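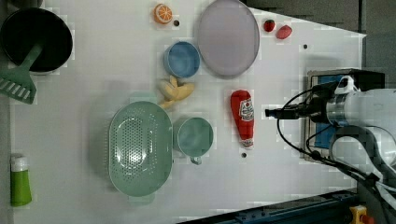
Grotavley Community House — Play Kitchen and Toy Library Group

Keeping a play kitchen clean and complete

Play food gets handled more than anything else on our shelves, and it goes out again the same afternoon. These are the tips we give to new helpers and to families who borrow a set.

Tip everything out on a white table before you start. A strawberry or a banana is easy to see against white, and so are sticky marks and bits of fluff.

Sort by how things wash. Hard plastic plates and bowls can go in a bowl of warm water with a little washing-up liquid. Hollow fruit should be wiped with a damp cloth and kept out of the water, as it fills through the seam and takes days to drain. Ajith Marar squeezes each piece over the sink first to see if anything comes out.

Slotted spatulas need an old toothbrush. Go through each slot from both sides, then rinse and stand it head up in a pot to drain. If the pot is a real one, check the rim and handles for rough edges before it goes back to the children.

Pretend sauce bottles collect dirt under the cap. Take the cap off if it is meant to come off. If it is glued, run a cotton bud along the join.

For felt pen on pale plates, try a paste of bicarbonate of soda and water. Leave it for 2 minutes and wipe. Don't use scouring pads, which dull the surface and make the next stain harder to shift.

Dry everything on a tea towel, with bowls upside down and half fruits cut side down. Turn them once.

Our largest set has 26 pieces and lives in a lidded box with a list taped inside. Usha Shenoy rewrites the list each August. Tick pieces off as they go in — plates first, then bowls, then the small food in a net bag on top.

Cracked pieces go in the tub by the sink for Shobha Thevar to look at. Please don't glue them yourself.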